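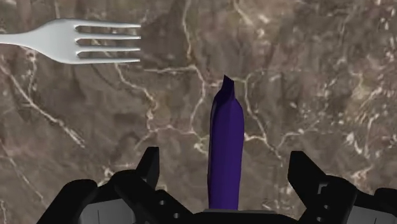
**Prova 职业教育教材编写组 编**
2019年2月5日修订稿

# 第四章 备餐岗位的自动化与人员调整

## 学习目标

学完本章后，学习者应当能够：

- 说明抓取类设备进入备餐岗位之前需要完成的准备工作；
- 区分被设备承担的动作与仍由员工承担的判断；
- 依据岗位说明书，指出一项自动化改造对排班、培训和责任划分的影响；
- 参与拟定设备试用期间的员工意见收集办法。

## 导入

中央厨房的备餐工作长期依赖手工。原料从周转筐中取出，经分拣、清洗后送往切配台，餐具则从另一条线回收归位。两条线上的动作看似简单，实际所涉物品形状各异，软硬不一。茄子细长，略带弯曲，表皮受压容易留痕；金属叉扁平，贴着台面时不易拾取。熟练员工完成这些动作时极少需要思考，因此在多数企业的旧版岗位说明书中，此类动作只用“取放”二字带过。

一旦准备将其中一部分交给机械手，“取放”二字便不够用了。从哪一侧接近物品，手指张开到什么程度，夹在中段还是夹在蒂部，旁边的物品是否会被碰到，均须逐项写明。章首的仿真画面中，黑色夹爪的两指张开，紫色茄子位于两指之间，距左指较近，叉子则在茄子左上方，两者之间隔着一段石纹台面。对操作员而言，读懂这样一幅画面已经是岗位技能的一部分：茄子偏向一侧时，两指合拢的过程中哪一指可能先接触表皮，接触后茄子会向何处移动，都应当在设备动作之前作出判断。

本章以 Prekus 餐饮公司 Fulldale 中央厨房的改造为主线，讨论自动化进入工作场所之后人员方面的变化。设备的机械结构和控制原理见第二章，本章不再重复。

## 第一节 案例背景

Prekus 餐饮公司在 Fulldale 设有一处中央厨房，为学校和医院供应午餐，在册员工691人。备餐车间分早、晚两个班次，共设12个取放工位。改造之前，每个工位由一名员工负责，另有班长巡视并处理来料异常。

公司管理层于一月决定引入 Innes 抓取系统，首先在2个工位试用。选定的工位分别处理长条形蔬菜和回收餐具。选择这两类物品出于不同考虑：前者数量大，动作重复，员工反映手腕疲劳较为集中；后者单件重量轻，但叉、匙混放，分拣时容易出错。

试用前，班长与技术人员先在仿真环境中编排动作。仿真中的茄子和叉子均为模型，外形比实物规整，这一点在培训材料中作了专门提示。车间要求参加培训的员工先观看仿真，再到工位上用实物核对，并把两者不一致的地方记入核对表。核对表由员工保管，交接班时随工位移交。

> **概念提示：任务与岗位**
> 任务是可以单独描述和计量的一项工作内容，岗位则由若干任务以及与之相应的责任、权限和协作关系组成。自动化通常作用于任务。某一任务由设备承担后，岗位可能保留、合并或者撤销，须由用人单位另行决定并向员工说明。

## 第二节 任务的重新划分

试用开始后，两个工位的岗位说明书进行了改写。原先的“取放”被拆分为来料检查、摆放、抓取、放置和异常处置五项，其中抓取和放置由设备执行，其余三项由员工执行。

改写过程中出现了较多讨论。部分员工认为，摆放本来是顺手完成的动作，单独列出后反而增加了负担：为了便于夹爪接近，茄子须保持一定间距，叉齿朝向也须一致。技术人员则指出，间距不足时，夹爪一侧的手指可能碰到相邻物品。双方最终商定，长条形蔬菜由员工摆放，餐具工位另装导向槽，以减少人工调整朝向的次数。

来料检查的内容也有变化。过去，员工在手握茄子的同时即可察觉软烂和虫眼，检查与取放合为一个动作。设备承担抓取之后，这一机会不复存在，检查必须提前到摆放环节，并主要依靠目视和轻按。车间为此增设了照明，班前会也加入了次品识别练习。学习者应当注意，此类隐含在手工动作中的检查，在工时记录上往往没有对应条目，进行任务分析时容易遗漏。

异常处置的责任划分最受员工关注。茄子滑落、叉子叠压或者夹爪停在中途时，由谁按下停止按钮，由谁清理，停机时间计入谁的考核，均须在试用之前明确。Fulldale 的做法是：任何在场员工均有权停机，停机原因由当班操作员填写，试用期内的停机时间不计入个人考核。

## 第三节 培训与排班

调整后，每个试用工位的员工须完成近100学时的培训，内容包括安全停机、仿真画面判读、食品接触面清洁和记录填写。培训安排在工作时间内进行，工资照发。完成培训的员工可申请操作员岗位，未申请者转入其他手工工位，原有工资等级不变。

排班方面，公司起初计划由一名操作员同时照看两个工位。试排之后，班长提出异议：两个工位相距较远，一处停机时，另一处处于无人照看的状态。计划因此推迟，在试用期内仍实行一人一位。年龄较大的员工对减少重复抓握普遍表示欢迎，同时担心长时间站立观察带来新的疲劳，车间据此在工位旁配置了高凳，并将轮换间隔写入排班表。

上述安排均以书面形式张贴于车间入口，并附意见表。意见表可以不署名，由班长每周汇总一次，答复与原意见一并公布。

## 课前准备

1. 选择一个熟悉的手工岗位，将其中一项日常动作分解为若干任务，并标出其中隐含的检查。
2. 查阅所在单位或实习单位的岗位说明书，记录其中对停机权限的规定；没有规定的，拟写一条。
3. 结合章首画面，写出员工在夹爪合拢前应当核对的事项，供第四节分组讨论时使用。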